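Home Syllabus Readings Handouts Sign in

Pattern in the Home, Week 5
Flowers on Everything
Revstead Evening School, Steinbach Building, upstairs

Before the notes: the reading packet is still at the front desk, and it is still the same packet as last year, staples and all. If page 30 is missing from yours, ask for another one. Page 30 has the diagram of the drop match and you will want it tonight.

1. What a repeat is

A repeat is the distance a pattern travels before it starts over. Every printed pattern you can buy by the roll has one, and the designer's whole job is to make you forget it's there. A short repeat is cheap to print and easy to match at the seams. It also lets the person lying in bed find the same rose over and over until morning.

Long repeats hide better and waste more paper. If your repeat is 30 inches and your wall is a little taller than a whole number of repeats, a good piece of every strip goes in the trash. Wallpaper stores are aware of this and bear it bravely.

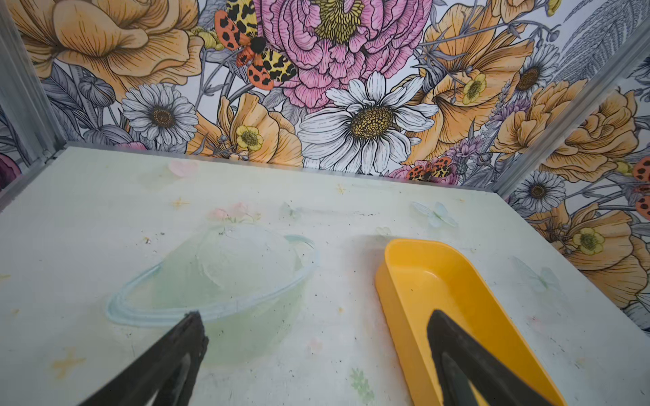 Pattern on a wall and pattern on a table live very different lives. A wall gets looked at, and now and then a chair back bumps it. A table gets wiped, leaned on and eaten off, so whatever is printed there has to put up with company. The pale top here has soft, washed-out decals with dark crumbs and specks over them, and with motifs that faint the eye has trouble sorting decoration from lunch. Keep this in mind when a catalog calls a print "delicate." Ask what it will be competing with.

2. The three matches

Straight match. The pattern lines up directly across from strip to strip. Friendly to beginners, and shows every crooked ceiling you own.

Drop match. Each strip shifts down by half the repeat. Diagonal lines appear, the eye goes wandering, and the repeat is much harder to spot. Most big florals use it. Most big florals are also hung by people who found out about it on the second strip.

Random match. Nothing has to line up. Stripes, grasscloth, textures. The word "random" on the label has led to some upsetting hallways, so please turn every other strip upside down only if the instructions say to.

Our sample books from Gultason mark the three with small arrows on the back. The Grokier books use letters and don't say what the letters mean. There's a key taped inside the cabinet door.

3. Scale, or how big can a peony get

The usual advice is small prints for small rooms. You'll find it in the packet, stated with great confidence. Try the other way before you believe it. A tiny sprig repeated all over a powder room turns to gray fuzz from the doorway. A few enormous blooms give the eye somewhere to land, and the corners get harder to find. 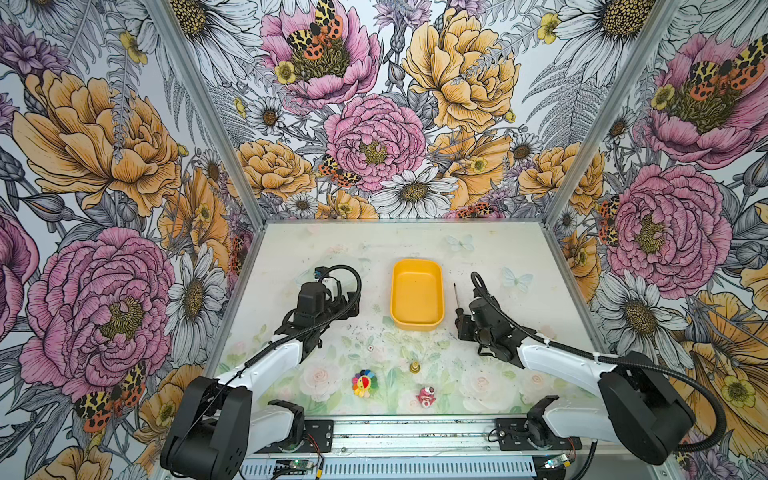
Botanical print on three walls: oversized peonies, daisies and ferns, with spotted moths on some of the blooms.

Outline matters as much as size. A flower drawn in black ink with color laid inside it will hold its shape at a distance. A flower with no outline, painted wet and dreamy, melts. Both can be lovely. Buying the second kind for the far end of a long room is paying for detail you'll have to walk over to see.

Ground color comes next. White and pale gray grounds make strong blossoms look cleaner and make thumbprints look like evidence. Dark grounds hide prints and show dust. Pick your housework.

4. Mixing florals

You may put two florals in one room. You may put three, if you have the nerve. Change the scale between them and keep one color in common. What tends to go wrong is two florals of nearly the same size and nearly the same pink, which look like a mistake in the order. Pale sprays sit comfortably near bolder ones as long as they don't try to win.
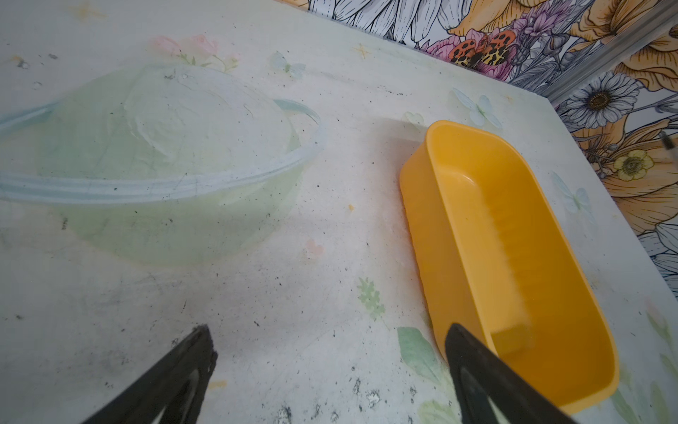 5. For next time

Bring one patterned item from home that you dislike. A napkin, a lampshade, a gift from a relative. Measure its repeat and write down which match it uses. You have 400 words to say why you dislike it, and "it's ugly" uses up two of them.

Also finish the packet through page 56. The chapter on borders is short and the author is angry about them, so it goes quickly. 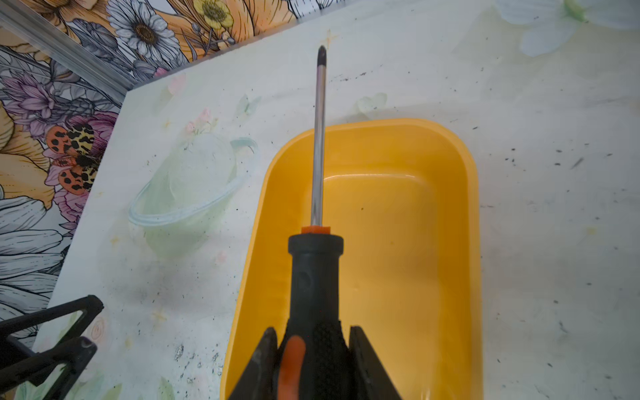

Do we have to buy our own sample books?
The school keeps a set in the Steinbach cabinet and you can sign one out until the next class. Students who want to keep a book can order it through the front desk, usually in by December.

56 shares 2 comments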